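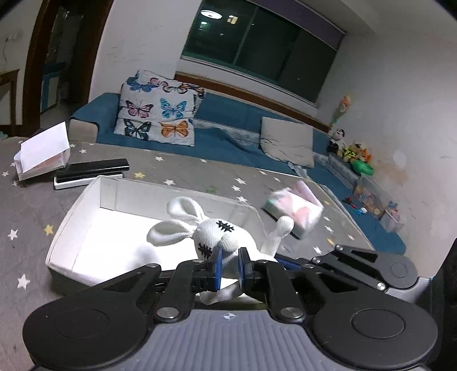 Boxing Soft Toys for Storage: Container Choice, Packing Order and Retrieval in a Shared Play Area

Project report, second-year module in Household Product Design
Test month: February

1. Background

Small toys are awkward to store. They differ in shape, they compress by different amounts, and they are put away by people who are usually in a hurry. Most storage advice deals with the furniture (shelf depth, drawer height) and says little about the box itself. This project looked at the box.

The work was done in a living room with a sofa bed and a star-printed play surface. It was not a laboratory and no attempt was made to turn it into one. The toys were put away as they would be at the end of a day, one at a time, into open boxes without lids.

Two questions were set at the start:

Does wall height change how often a toy ends up outside the box?
Does the order of packing change how easily a given toy can be found again?

2. Materials

The toys fell into two groups. Soft toys were knitted, crocheted or plush, with loose limbs or ears. Hard toys were round, with smooth surfaces. The crocheted rabbit was used in the soft group as the difficult case, as its ears and limbs extend well beyond the body and catch on the rim of a low box.

The following containers were compared:

Beltura tray box: white, low walls, open top.
Emov folding box: card, taller walls set at an angle.
Schwerdtfeger drawer insert: rigid, upright walls. Used in the pilot only and then dropped, as it slid on the play surface.

Containers were weighed and measured before use. Internal volume was found by filling each one with dry rice and emptying it into a measuring jug. The method is crude but repeatable to within a few per cent, and that was good enough for ranking.

3. Method

A placement was defined as one toy lifted from the floor or table, moved over the box and released. A placement was recorded as clean if the whole toy lay below the rim, as partial if any limb or ear lay over the rim, and as failed if the toy came to rest outside. Toys that tipped over near the box were picked up from where they lay and were not set upright first.

In total 3314 placements were carried out. Six were struck out because the result had not been written down before the next toy was moved, leaving 3308 for analysis. Sessions were limited to 90 minutes. Longer sessions in the pilot led to careless recording – most of the unreadable entries in the pilot sheets came from the end of the evening.
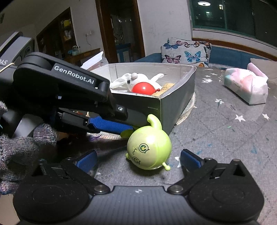
Packing order was varied between sessions. In the first order, hard round toys went in before soft ones. In the second, soft toys formed the bottom layer and the round toys were placed on top. The third order was free, meaning that whichever toy was nearest went in next.

Results were entered by hand and later typed into a shared Dirkeo sheet. Each entry held the container, the toy group, the order and the outcome. Retrieval was tested separately, by naming a toy and timing its removal from a full box.

4. Results

4.1 Wall height

The taller box gave fewer failed placements for hard round toys. These tend to roll on release, and a low wall does not always stop them. For soft toys the difference was small. A soft toy that lands on the rim of a low box usually hangs there and can be pushed in with one movement.

Partial placements showed the opposite pattern. Long ears and limbs were left over the rim more often with the taller box, mainly when the toy was released too early. The angled sides made this worse, as the opening had to be approached from directly above.

4.2 Packing order

Soft toys first gave the most stable load. The bottom layer held the round toys still when the box was moved. Hard toys first left gaps that soft toys only partly filled, and the contents shifted when the box was carried.

Free order fell between the two. It was also the quickest, by around 7 seconds per full box.

4.3 Retrieval

Toys in the low box were found sooner. Most could be seen from a seated position, whereas the taller box had to be tilted or emptied. White toys in a white box took longer to pick out than coloured ones, particularly where two white toys overlapped. This effect had not been planned for and the test was not designed to measure it. A repeat with a darker lining would be needed before anything firm could be said.

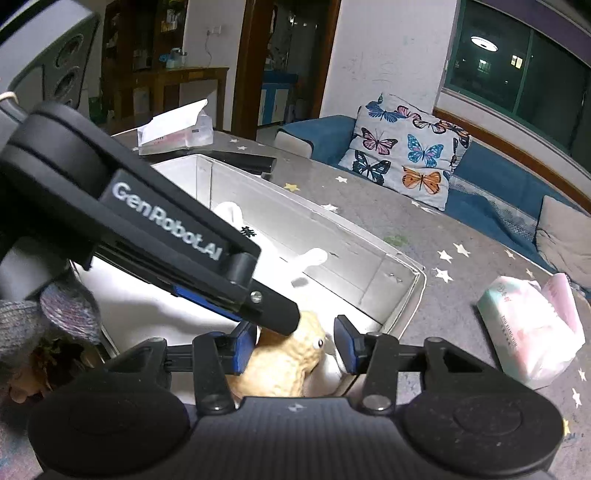
Should one box be used for both groups of toy?

A single box is workable if the soft toys go in first and the box is not filled above the rim. Where there is floor space for two, the low box suits the soft toys and the taller box suits anything that rolls.

5. Limitations

The toy set was small and was chosen from what was available. All placements were made by adults, and children may release toys from a different height. Box wear was not recorded, although the card box had softened at two corners by the end of testing and its walls may have leaned further out as a result.

Rice volume does not predict how many soft toys a box will take. Plush toys compress, and by different amounts depending on stuffing. A better measure would be a standard soft load – for instance a fixed weight of wadding – pressed down with a known force. This was tried once, with kitchen scales, and abandoned when the scales overloaded.

6. Further work

The next version of the test would use one box with removable wall sections, so that height could be changed without changing material or floor area. The drawer insert should also be tested again with a non-slip base.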